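**Speaker notes: Setting up and maintaining the kitchen cell**
Speaker: Selamawit Hailu, Skillitis
Time allowed: 15 minutes, questions included

**Opening (2 min)**

Thank the hosts. State that the talk covers one cell only, the simulated kitchen cell known internally as Skurumow. The physical arm at Cilitz is covered by Candela Paredes in the next session. Please hold questions on that arm for her.

**Startup checks**

- Load the cell file from the shared folder. Local copies are not to be used.
- Confirm that the base of the arm is fixed to the correct floor point. In August the base was moved by 13 millimeters during an update, and every stored approach path had to be checked again.
- Open and close the gripper once before any object is loaded.
- Run the joint limit test. Wait for the log to close before going on.

Pause here. Ask whether anyone in the room keeps a separate limit file for each arm.

**Routine care**

Explain that a simulated cell wears in its own way. Contact settings drift as staff adjust them for single tasks and do not restore them. Our rule is a full reset after every 50 runs, signed by the operator. Shanthi Gazi keeps the record of resets and can share the form on request.

Object models are reviewed when a grasp fails twice in a row. The collision shape is checked first, then the mass, then the surface friction. Small curved items need the most attention.

**Slide: the cell (3 min)**

Point out the shrimp near the front of the counter, on the arm's side. Then note the open marble between the shrimp, the paper towel holder and the toaster. Operators are asked to keep this spacing when they edit the layout. 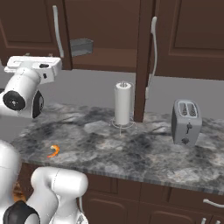 *Skurumow kitchen cell, simulated view with arm, gripper and countertop objects.*

**Repair case**

Describe the fault reported by Zuzana Krajčí: the gripper fingers passed through thin objects at closing. The cause was a time step set too long. The step was shortened, the finger pads were given new collision shapes, and the startup checks were repeated in full.

**Close**

Refer the audience to Fathima Abeysekara for access to the cell file. Hand over to Candela Paredes.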